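Groresska: a word list of household hand-me-down terms
Data card and README, release of 2019-04-03

What you have downloaded

Groresska is a table of words that families use for things around the house and that no shop would recognise. The remote control is a doofer in one kitchen and a flicker in the next. The drawer full of dead batteries has more names than some minor rivers. The table holds 329 entries, collected in and near Lodinmont over one wet March, and it has been tidied as far as patience allowed.

It began as a column in a spreadsheet meant for something useful. The useful thing was abandoned. The column remained.

Files

groresska.csv is the table itself.
variants.csv lists spellings, many of them alarming.
notes.txt holds remarks from contributors, with addresses and insults to in-laws removed.

Columns

word: the term as the contributor wrote it. Capitals have been left alone, including those of the household that capitalises Spoon.
thing: a plain description of the object, in our words.
room: kitchen, bathroom, hall, garden, or "moves". The last was added after the fourth argument about where a torch lives.
generations: how many generations have used the word, by the contributor's own account. People are generous about this. One family claims five for a word that means a USB stick.
origin: free text. Empty in more rows than we would like.
sure: yes, no or sort of. Please do not turn "sort of" into 0.5. It was tried, and the averages looked clever and meant nothing.

How the words were gathered

Contributors filled in a paper form, one side only. 221 entries came from the forms and the remainder from conversations, written up the same evening. Anyone who answered "we just call it the thing" was thanked and asked again. If they said it twice, "the thing" went in as a word.

We asked for objects before words. Asked cold for a family word, most people go blank and then offer something they heard on the radio. Asked what they shout up the stairs when they want the nail clippers, they produce the real item at once, and then look slightly ashamed.

Trays turned out to be rich ground. There are 14 entries for a tray of one sort or another, among them slidey, carry-me, tea raft and the Big Flat. Cloths did nearly as well, and the line between a cloth, a rag and a wiper is drawn differently in every house, with some heat.

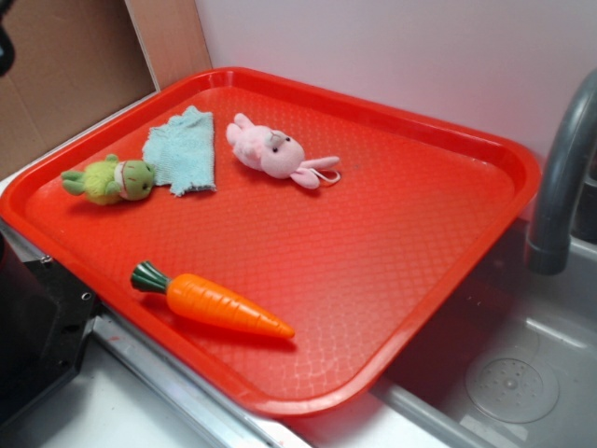 Red-orange tray on a white countertop, with a green plush toy and a pale blue-green cloth on it.

Soft toys are left out of the table unless the word is used for the whole kind. A toy's own name is a name, and if we let one in we should have to let them all in. This rule cost us some very good material and at least one contributor.

Cleaning

Exact repeats within a household were merged. Repeats between households were kept, as that is the interesting part. 23 entries were dropped for being ordinary dialect words that any decent dictionary already has. Their owners were told, and took it less well than expected.

Rude words are kept and marked in notes.txt. There are fewer than you hope.

Known faults

The sample is people who were willing to fill in a form about what they call the colander. It leans heavily towards people who own a colander.

The kitchen is over-represented and the garden hardly there at all. Nothing was collected from sheds, which we regret.

The origin column is mostly folklore. "My grandad made it up" appears so often that either grandads are tireless or the phrase means "don't know". Treat it as the second.

Sorting by word breaks on Tokgöz if your software is set to the wrong encoding. The file is UTF-8. If you see a small heap of symbols in the middle of it, the fault is at your end, and we say this with sympathy.

Rows marked Kotia in the origin column refer to an older list of the same name, which survives only as a photocopy with the left margin missing. We guessed the first letters. Some of the guesses are poor.

Use

Take it, count it, print it on a tea towel. Please keep this file with the table, and don't use it to settle family disputes. It has been used that way already and the result was a draw.

Corrections

Send the row number, the word as it stands and the word as you believe it should be. A message saying only "this is wrong, we say splodger" can't be acted on, though we have kept all of those and are quite fond of them. Corrections go into the next release, for which there is no date.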